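Leave the Ceiling Up There

8 July 2025
By Modupe Afolabi

So they want to put in a drop ceiling. Again. Same argument as last June, same beige tiles in the sample box, same little square lights. I'm against it and I'll try to say why before I have to run.

First, what's up there now. White corrugated metal, ribs going the long way, white beams under it. Brick coming up to meet it on the side. No one designed it to be pretty. It was a roof for a work building in Clondthorpe and that's all it was. And I like looking at it more than any ceiling I've ever paid rent under.

People say it's cold. They mean it looks cold, mostly. Fine. A white ceiling can look cold at eight in the morning in February. You know what else looks cold? A gray tile with a water stain on it. I worked 23 years under tiles like that, at Zurkavside, second floor, and I can still draw you the stain over the copier. It looked like a boot. Every so often somebody stood on a desk and swapped the tile and the boot came back.

That's my real complaint, I think. A drop ceiling hides things. Pipe drips, you don't see the pipe, you see a brown circle a week later and by then it's a bigger job. With the metal up there you look up and there it is. Drip, bucket, phone call. 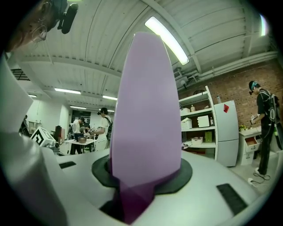
And the light. The ribs take the overhead light and break it up a bit, so you get these long soft stripes. Bring the whole thing down to office height and you've got a lid. I've been in the Agbayani building since they did theirs. Nice people, good coffee, and by two o'clock everyone in there looks like they're waiting on test results.

Ok, the other side. Ronaldo Dela Peña has made the case for tiles better than anyone and I don't want to be unfair to him. His point is noise. Hard roof, hard wall, and someone drops a wrench at one end and you hear it at the other like it happened in your ear. He's right. I've lost whole phone calls in that room. When it rains, forget it.

But you can fix noise without burying the roof. Hang some panels. Felt, foam, whatever, up between the beams, with the metal still showing around them. The quote from Homen for panels was 53 dollars apiece, and you don't have to buy them all at once — put up a few, see how it sounds, put up a few more. Try that with a drop ceiling. It's all or nothing, and once the grid is in its in.

Heat, same kind of answer. Yes, warm air goes up and sits there. A slow fan pushes it back down. I priced one at 400 and another at 600 and the cheaper one looked fine to me. Insulation on top of the metal is a real cost, I'm not pretending otherwise, but tiles don't insulate much either unless you pay for that too. Somehow that part never makes it into teh meeting.

What I can't put a number on is the height. You walk in from the parking lot, low door, and then the room just goes up. Your shoulders drop. Kids look up right away, every one of them. I did it too, first time I came in, stood there with my bag on my arm blocking the door.

Paint the beams again if they need it. Wash the brick. Get the cobwebs, somebody please, there's a long pole in the closet. Spend the rest on chairs, the chairs are awful.

I have to go. Vote no on the tiles.

Contact the editor | © 2025 Clondthorpe Notes | Back to top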